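Atden Bench Table: Owner's Manual
Section 4: Placing, levelling and marking out

Revised 2/25/25. Replaces the sheet packed with earlier tables.

Read Section 3 (Assembly) first. The leg bolts should be finger tight at this point. They are tightened fully in step 9 below.

You will need:
spirit level, the longer the better
tape measure
17 mm open-end spanner (supplied)
chalk or a carpenter's pencil
floor tape, 48 mm wide, any dark colour on a pale floor
methylated spirits and clean rags
a second person

CAUTION: The assembled table must be lifted by two people. Lift by the rails, never by the top. Do not drag the table with the feet wound out. The threads will bend and a bent foot cannot be straightened.

4.1 Choosing the position

The table can be used on concrete, tile, vinyl or timber floors. It is not suitable for carpet with a soft underlay, as the feet settle unevenly over the first few weeks and the top will need relevelling again and again. If there is no other choice, put a square of 12 mm ply under each foot.

Leave at least 770 mm clear on any side where someone will stand or walk. If two people need to pass behind one another, allow more. A side placed against a wall still needs a gap of 40 mm so that the rail bolts can be reached later with the spanner.

Keep the table out of direct afternoon sun. The top is solid timber with an oil finish and it will move a little with the seasons. This is normal. Placed beside a west-facing window or a heater it can move enough to open the joints, and this is not covered by the warranty.

Note: Garage and shed floors usually fall towards the door or a drain. Check this with the level before you settle on a spot. The feet can take up a fall of 25 mm across the length of the table. If you have more than that, turn the table so that its short side runs with the fall, or order the long feet (part 2324).

4.2 Levelling

1. Sweep the floor. Grit under a foot will crush later and put the table out.

2. Wind all four feet fully in, then back each one out two full turns.

3. Carry the table to its position and set it down gently.

4. Push down on each corner in turn. If the table rocks, note which corner lifts and wind that foot out until the rocking stops.

5. Lay the level along the long side of the top. Find the low end and wind out both feet at that end by equal amounts until the bubble is centred.

6. Lay the level across the short side and do the same. Take the weight off each foot before turning it. One person lifts slightly at the rail while the other turns.

7. Check both diagonals. If one is out and the other is good, the frame is twisted. Loosen the leg bolts half a turn, let the frame settle, and go back to step 4.

8. Hold each foot still and run its lock nut up against the leg. Nip it up with the spanner.

9. Tighten the leg bolts fully, working from corner to opposite corner.

10. Check the level once more in both directions.

CAUTION: Keep fingers clear of the feet while the table is being lowered.

Check the level again after a week of use, and then once a year. Most owners find the first check is the only one that needs any adjustment. If you use the table in an unheated shed, do the yearly check in November or thereabouts, when the timber is not at its winter extreme.

4.3 Marking the floor

Marking out is optional. It is worth doing where the table gets moved for cleaning and has to come back to the same place, or where a walkway runs past it.

1. With the table level, chalk around each foot.

2. Move the table aside. Remember that it must be lifted.

3. Wipe the taped areas with methylated spirits and let them dry. Open a door or window while you do this, and keep the rag away from the timber top, where it will strip the oil.

4. On new concrete, wait until the slab has fully cured before laying tape. On painted concrete, test a short piece somewhere out of the way and leave it overnight. If paint lifts with it, use chalk or floor paint instead.

5. Mark the line of the walkway first. It does not have to run square to the table. A line set at an angle is often the better choice where people come in from a corner of the room.

6. Lay the tape in one length, keeping light tension on the roll. Press it down from the middle out to the ends with a dry rag.

7. Return the table to its chalk marks.
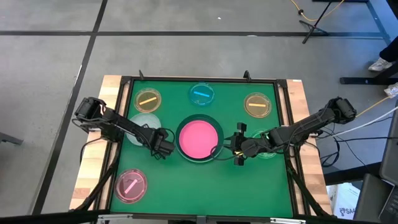

Figure 4-2. Table on a concrete floor with two black tape lines, one passing just to the left of the table. Tabletop board on top.

Tape on concrete lasts longest if it is not walked on for the first day. Replace any piece with a lifted edge. To remove old tape, warm it with a hair dryer and pull it back low over itself. Leftover adhesive comes off with eucalyptus oil.

4.4 Loads and tabletop boards

The top is rated for 70 kg, spread evenly. Do not stand or sit on the table. A vice or other clamped tool should be fixed above a leg, with a scrap of timber under the clamp face.

If you place a separate board on the top, check that it sits flat and that nothing under it will mark the finish. Metal frames should have felt or thin cork underneath. Lift the board off every month or so and wipe both surfaces. Trapped moisture leaves a dark outline in the timber that will need sanding out (see Section 6, Care of the top).

Use only the Canari oil supplied or another hardwax oil. Do not use silicone polish.

Spare feet, lock nuts and rail bolts are listed in Section 8.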